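Suche: Titel, Autor, Stichwort Los

4.2 Vormachen am Wasserhahn

Für die zweite Aufgabe habe ich den simulierten Arm selbst ferngesteuert, mit dem Handregler von Kukska und der Software Malik, und ich gebe gern zu: Am Anfang war das ein ziemliches Gefummel! Der Hebel am Hahn ist klein, und wer schräg ankommt, schiebt mit den Fingern daneben (mir ständig passiert). Huguette Rey hat mir dann geraten, erst auf Hebelhöhe zu gehen und danach von der Seite heranzufahren – seitdem macht das Vormachen richtig Spaß. 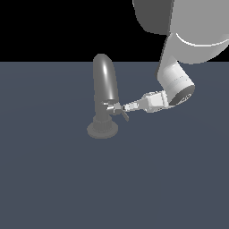
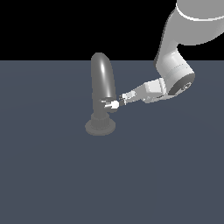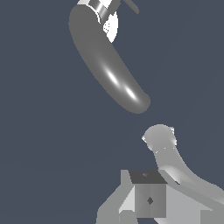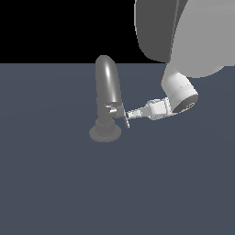 Abb. 7: Simulierte Hahnaufgabe. Erstes, zweites und viertes Bild: Greiferfinger am Hebel; drittes Bild: Nahansicht grauer Bauteile.

Aufgenommen habe ich 41 Durchgänge, 30 davon gingen ins Training, den Rest habe ich zum Prüfen zurückgelegt. Gelernt wurde über 2000 Schritte. Die Nahansicht hätte ich fast weggelassen, weil ich beim Steuern nie hinschaue, aber das Netz bekommt sie trotzdem als Eingabe (mehr dazu in 4.3).

Kontakt: Arbeitsgruppe Titevus, Kakport | © 2020 | Nach oben

Kommentare

jo_m: Habt ihr die verpatzten Anfahrten auch mittrainiert?

Petra: Schön lesbar, danke! Wie schnell lief der Regler?

jo_m: Und kommt 4.3 auch noch online?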